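Pidbridge apprentice grant - does anyone really get it?

Takács
I run a two-person joinery and the council says there's money for firms that take on a school leaver. Has anyone been paid, or is it just a press release?

Ernő Pintér
We were, in the end. Two forms, then a long wait. They claim 106 places filled out of 200, but I'd ask how many of those youngsters are still there. Ours left in April.

Dretar
waste of time, they just want the headline

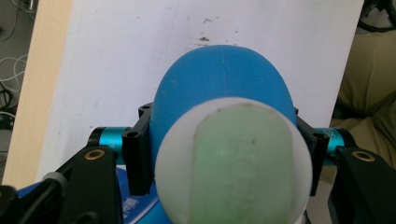 I rang the office twice and got a different answer each time - one said you claim up front, the other said after the trial period. Get it in writing before you hire anybody.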